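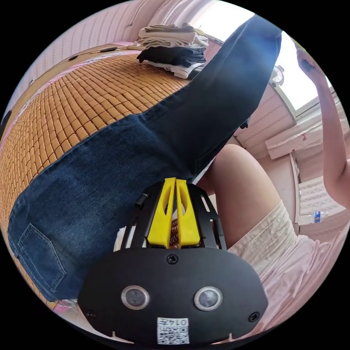 Trips > Workshop visits > Clelard

April, by the Cuvia build notes author

Got to Clelard just past 9 on Sunday, late, wrong bus. The open house is the same deal as last year: the shared workshop on the ground floor and then four homes nearby where people are building on their own stuff. You sign the sheet, get a paper map, walk. I did the workshop first and the bedroom build second, wish I'd done it the other way round because the bedroom one was the best of the day and I was already tired.

Workshop. One long room, benches down both sides, a laser cutter at the back with a line for it. Smells of burnt acrylic. Most of the noise was from the Tekima table, which is a sorting arm for screws and washers. It's been going since winter and it does sort, slowly. Keeps a tally on a little screen, 1,024 when I got there. Drops a washer now and then and the tally doesn't go down. I asked about that and got a shrug.

Next to it the Lü cart, a rolling base that's supposed to follow you around with your tools. Wheels were off. Good printed hubs though, took some notes on how they did the bearing seats (pressed in from the inside, lip on the outside, no glue). Going to steal that for my own cart. Coffee was free, donuts gone by 10.

Then the walk, 13 minutes if you don't miss the turn at the pharmacy. I missed the turn.

The home build is the Cuvia one, hand-held grippers for teaching cloth handling. You hold the thing like a tool, you do the chore yourself, it records, and later the recordings go into training an arm. No arm in the house at all yet. I'd read the build notes before coming so I knew the general idea but it's diffrent seeing it done in a normal bedroom with the laundry on the bed. Jeans were the job this time. Apparently T-shirts were first and went easier, jeans are stiff and the legs don't go where you send them.

The fingers are the part I came for. Yellow, tapered, mounted in a black frame above the body plate. They're printed flexible and they've been through a lot of versions, the current one is number 41. Earlier ones split at the base. The holes in the face are there so the finger bends around what it's holding and doesn't just push it away. I asked how much the shape matters vs. the material and the answer was both, which ok.

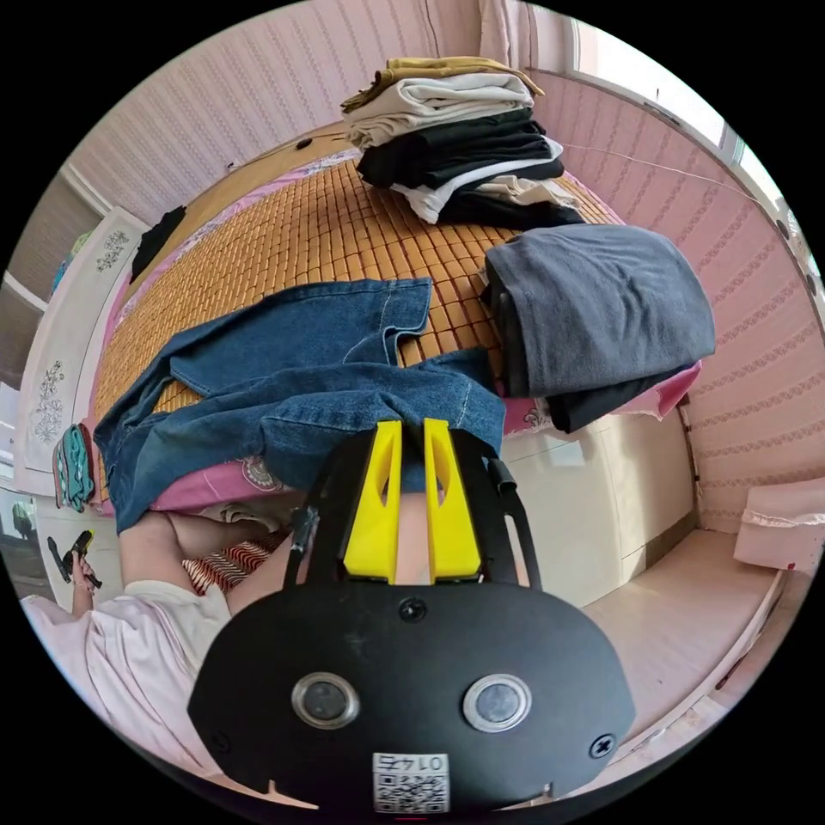

Yellow fingertips against the denim, Cuvia bedroom build.

Stuff I wrote down while standing there, not in order:

Two lenses side by side on the plate. Wide view, so you pick up the whole bed and a good chunk of the room along with it. They like that, the room helps later for working out where the hand was.

Woven mat on the bed, small tan tiles. I figured the pattern would confuse things but they say it's easier than a plain white sheet, where the tracking drifts.

Seams. Everybody who tries it goes for the waistband first. It's thick and the fingers have trouble closing on it squarely. Better to come in on a single layer of leg and slide. I got a turn and did exactly the wrong thing, waistband, slipped twice, third time ok-ish. Wrist gets tired quicker than you'd think. I'd want a strap, or a counterweight at the back.

QR label goes on the body so each recording gets matched to the right unit. Simple, cheap, doing the same on mine.

They don't stage the room. Folded clothes piled on the bed, curtain open, daylight coming in from the window. Their worry is if you tidy up too much you end up with an arm that only works in a tidy room. Fair. Mine would never see a tidy room.

Prints take most of a night per pair of fingers. Files aren't out yet, they want one more round on the base first. I asked about the spring rate on the trigger and got a real answer, stiffer than I'd have guessed, the soft one made people squeeze all the way every time so the recordings were all either open or shut and nothing in between. Thats worth knowing if you're making one.

Skipped the other three homes. One was a window cleaner bot and I do regret that a bit. Went back through the workshop for my jacket, Tekima table was off by then and the Lü cart had one wheel on.

If you go: bring cash for the parts bin, it's by the door and the good steppers go early. Get the bus that stops at the market, not the school. Wear shoes that slip off, the homes all ask.

Next one is in the fall I think. Will try to bring my own gripper if the trigger is done.

6 comments
Shared 41 times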